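Kitchen notes, Clundside second floor
Issued 21 Dec 2023
Compiled by Sveva Valentini

Dishwasher loading, pre-rinse and floor

The kitchen corner on the second floor has been in daily use since May. The dishwasher was serviced by Kumby this month, and the service sheet lists no faults in the pump, the heater or the door seal. It does list a filter that was partly blocked with rice and label paper, and a spray arm with two clogged jets. Both were cleaned on the spot. The remarks below cover loading, what to do at the sink beforehand, and the floor in front of the machine.

The appliance draws from a 3000-watt circuit that also feeds the kettle outlet. Running the kettle during the heating phase does not trip the breaker under normal conditions. Running the kettle and the countertop grill together during the heating phase does, and has done so on several mornings. If the breaker trips mid-cycle, reset it, close the door and start the same program again from the beginning. The controller does not store its position.

Cycle settings are unchanged. The normal program is the default. The short program washes for nine minutes less and skips the second rinse. It is suitable for cups, glasses and plates that have held dry food. It is not suitable for anything with dried egg, oatmeal or cheese on it, and the load of the service week that came out gritty was run on short.

Floor first. The carpet tiles extend right up to the kitchen furniture and the tables, with no vinyl strip between. The Hlongwane proposal for the refit had a strip of sheet flooring in front of the machine, and this was dropped at the pricing stage. Until it is raised again, the working rule is that the rack comes out only after the cycle has finished and the door has stood ajar for a while. Water held in upturned cup bases otherwise ends up on the tiles. The tiles tolerate a small spill. Repeated wetting at the same spot loosens the adhesive, and one tile near the door hinge had to be lifted and refixed. 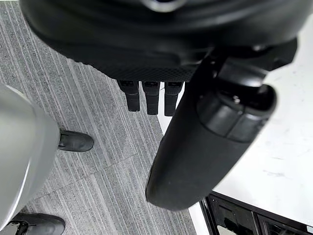 Annatjie Motaung writes that the waiting time should be given as a figure, as "a while" means something different to each person on the late shift. She would also like the drip mat brought back. She found that a folded dish towel under the rack does the same job, provided it is taken away afterward and not left to sour on the floor.

Both points are accepted. The waiting time is now six minutes with the door ajar, counted from the end signal. The mat has been ordered through Jureck with the next supplies. In the meantime a towel is fine. Hang it on the rail when done.

Loading. The tines are set in rows, and each plate should sit between two rows with its face toward the center of the machine. Plates that lean against one another wash poorly along the line of contact. Bowls go on the same rows, tilted further forward, so that the spray reaches the inside and the water runs off the base. A deep bowl placed flat will come out holding gray water.

Cups go upside down and slightly tilted. They should not be nested. Handles point the same way along the row where possible, which makes it easier to see at a glance whether a cup has turned over. Very light plastic cups are a problem in any position, and the service engineer suggested holding them down with a heavier item laid across the tines. We have tried this with a wire cooling grid. It worked well enough, though the grid left a mark on one lid.

Push the rack in with both hands, one at each side of the front wire. Pushing from the middle with one hand makes it run slightly skewed, and the wheels on one side climb the rail. If it resists, pull it out fully and start over. The rail stop on the left has already been bent and straightened once.
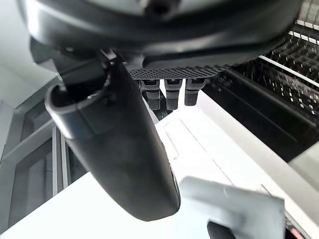

Can the lower rack be run with tall items standing at the back?

Items may stand at the back as long as they clear the spray arm. Turn the arm by hand through a full circle before closing the door. If it touches anything, the item has to move or be washed by hand. A blocked arm does not trigger a fault code on this model, so the only sign is a dirty load.

Cutlery is to be mixed in the basket, with spoons separated from other spoons. Knives go blade down. Sharp kitchen knives are washed by hand and returned to the block, including the bread knife. The small basket with the broken hook has been withdrawn and should not be used even if it reappears from the storage cupboard.

Detergent. One tablet per load. The stock from Jureck is the uncoated type and must go into the compartment dry. A tablet handled with wet fingers sticks to the compartment wall and dissolves late, leaving white powder on whatever is nearest. Do not place a tablet directly in the tub. The rinse aid dispenser is filled by whoever sees the indicator go pale, and the setting stays at five. Setting six was tried for a fortnight and gave a blue film on the glasses.

Salt is topped up at the time of the filter check. Spilled salt must be washed out by running a program straight away. Left overnight it will pit the steel at the base of the tub.

Clearance. With the door down and the rack fully out, the machine takes up a good part of the floor between the counter and the nearest table. Bags, boxes and chairs should not be parked in that space. People approaching from the window side often do not see the open door until they are close to it, and the door hinge is not designed to carry a person's weight. Keep the door closed when not loading or unloading. If the rack has to stay out, push the door back up as far as it will go afterward and check that the seal is free of crumbs.
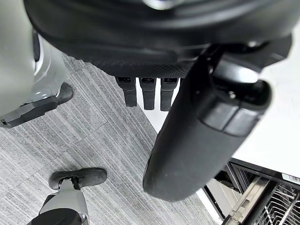

How are the carpet tiles to be cleaned where food has been dropped on them?

Lift the solids first with a spoon or a stiff card, then blot with a damp cloth and plain water. Do not rub across the pile, and do not use the dishwashing liquid from the sink. It leaves a residue that collects dirt within days. For grease, the spray in the cleaning cupboard is suitable if it is blotted out again with clean water. Tiles that stay stained should be reported with their position. We hold a small number of spares from the original batch.

Vacuuming in front of the machine is part of the weekly round, but rice and coffee grounds should be picked up at once. Both get walked toward the door seal and from there into the filter.

Filter check. The filter is now inspected by the person emptying the last load of the week. Turn the cylinder counterclockwise, lift it out together with the flat screen, rinse both under the tap and refit them. The cylinder must click. A filter that is merely resting in place allows debris into the pump, and the Kumby sheet notes that a pump damaged this way is not covered. The spray arm can be lifted off its seat for rinsing, but please do not poke the jets with a metal pin. A wooden toothpick does the job.

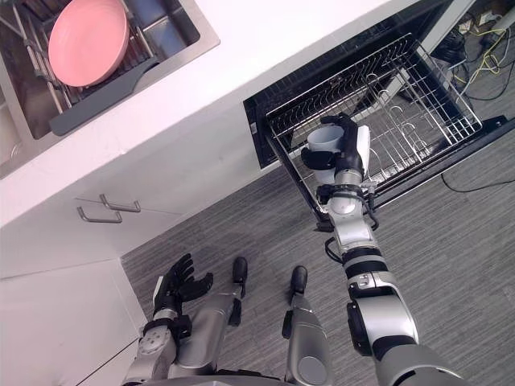

Pre-rinse is the point on which practice varies most. The machine needs scraped dishes and does not need clean ones. Full rinsing under a running hot tap uses more water than the program itself and leaves the sensor with nothing to read, so that it picks the weakest wash. Scrape into the bin, then stand the items in the wire rack in the sink until the dishwasher is free. A plate left the way the pink one is, upright with its bowl tilted to one side, drains well enough and does not need turning. Flat stacking in the sink is to be avoided. Oatmeal bowls are the one exception to the scraping rule and may be filled with cold water and left to stand for an hour.

The sink rack itself goes through the dishwasher when the wires feel greasy, on the normal program, laid flat in the lower rack without other items on top of it. It should be back in the sink by the evening round.

Unloading is done from the bottom up. Water caught in the cups above otherwise drips onto dry plates. Cups go on the shelf upside down, bowls to the right of the plates. Items that come out dirty go back in for the next load, and should not be left on the counter with a note.

Over the holiday closure the machine will be left empty, with the door ajar and the water valve shut. The valve is under the sink, on the right. Whoever opens up first should turn it back on, look at the hose connection for drips, and run the short program once without dishes before loading. Comments on these notes can be left in the tray or sent to Sveva Valentini, and will be taken up in the next issue along with the drip mat.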